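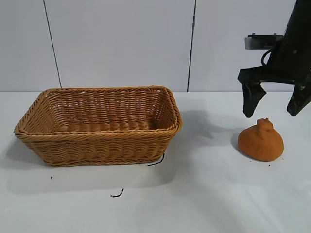 Home | Projects | Year 9 Design | Troveddale

Our Basket Report
by Chiamaka Sani

Yetunde and I got the fruit basket job, and I was pretty happy about it (I love anything woven!). We wanted to know if a caramel-coloured basket in fake wicker would suit the canteen counter, or if we'd need to make one ourselves. I like how the sides flare out and the thick braided rim, but drawing that rim took me 2 whole lunches. My favourite part is the twisty rows, they go all the way down inside too.

Our budget was 69 dollars, so Lawal priced cane and it blew the lot. Synthetic it is! It wipes clean, and Ms Ugwu says cane goes mouldy near the sinks anyway. We still have to colour in the final plan and try it with real mandarins on Friday.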